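Bread Baskets and Play Bread: Frequently Asked Questions
Clernora Toy Library, Member Services 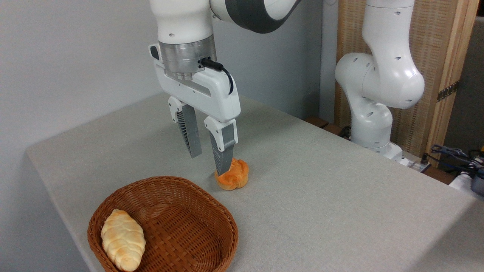

The following answers apply to all bakery sets borrowed from the Clernora Toy Library. Members with questions not covered on this page may ask at the front desk during opening hours.

What does a bakery set include?
Each set consists of one basket and 7 pieces of play bread. The pieces vary from set to set and may include buns, rolls, and braided loaves. A contents card is tied to the storage bag.

How long may a set be kept?
The loan period is four weeks. A set may be renewed once, provided no other member has reserved it. Sets borrowed in June may be kept until the end of the summer break.

Are the sets suitable for all ages?
Bakery sets are intended for children aged three and over. Play bread is not edible and should be stored apart from real food.

How should the basket be cleaned?
Wicker baskets should be wiped with a barely damp cloth and left to dry at room temperature. They must not be soaked, placed in a dishwasher, or dried on a radiator. Crumbs and dust may be removed from the weave with a soft, dry brush.

How should the bread be cleaned?
Wipe each piece with mild soap and water, then dry it fully before returning it to the basket. Do not use bleach or scented sprays.

May the pieces be used on a fabric-covered table?
Yes. Please make sure that the pieces are dry and the fabric is clean, as lint can stick to shiny surfaces.

What happens if a piece is lost or damaged?
Please report it when the set is returned. A single lost piece is replaced at a charge of $4. Ordinary wear is not charged. Members should not repair baskets at home with glue or wire.

Can a school or day care center borrow several sets?
Yes. Group members may borrow up to four sets at a time under the Dedura group plan. Requests are made on Form 146, available at the front desk.

Where should sets be returned?
Sets should be handed to staff at the desk. They may not be left in the book drop.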